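I've been meaning to write this up since October, when my sister handed down her Nodby clothes steamer to me after one too many arguments with it. I do a bit of fitting and catalogue modelling (hands, knitwear, the odd bridal day when somebody taller drops out) and you'd be amazed how much of the job is standing in a corridor getting creases out of things. So I've used this steamer a lot - probably more than it was ever meant for!

First, the good. It heats up quickly, it's light enough to hold above your head while you do a long hem, and the handle stays cool. I took it to a two-day shoot for Trerkero, who make those lovely floaty maxi dresses, and it got through a whole rail without spitting once. Gaspard Le Goff was styling and he's fussy about steamers, he normally won't touch anything without a floor stand. He borrowed mine after lunch and I had to go and find it at home time.

It's brilliant on viscose and cotton lawn, fine on wool, and a bit feeble on proper linen. If you've got a linen blazer you'll be going over the lapels again and again, and the tank is small, so you'll be back at the tap before you get to the sleeves. The lid on the tank is my biggest moan. It's a push fit with a tiny rubber tab, and with damp hands (or nails on for a ring job) it's a real pain to open.
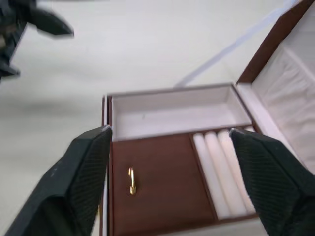
Jewellery box with ring rolls, brown on the outside.

The cable is another odd one. It's long enough for a dressing room but it's stiff, and it keeps the shape of however you last packed it, so the steamer swings round on the hook like it wants to leave. I've started coiling it loosely in a tote bag and that has helped a bit. The fabric brush clips on nicely, though mine has gone missing and I can't find a spare for sale anywhere.

I did try the Pakzad travel one for a week to compare. Prettier, quieter, and it fits in a handbag, but it dribbled down a satin slip in front of a client and I'm not over it. I'd take the Nodby every time, even with that silly lid.

Would I pay full price? I think so, yes, if you steam most days. If it's just for weddings and holidays, get something cheaper and spend the change on decent padded hangers. I'm giving it four stars and I'd go up to five if they sorted the tank.

Comments (3)

Mahnaz Shahbazi
Same trouble with the lid! I use the end of a teaspoon.

petra_k
Does it work on velvet? I've got a Gurer jacket I'm scared to go near.

Jools
Velvet's fine from the inside, go slowly and don't press.

Contact us | Copyright 2018 | Back to top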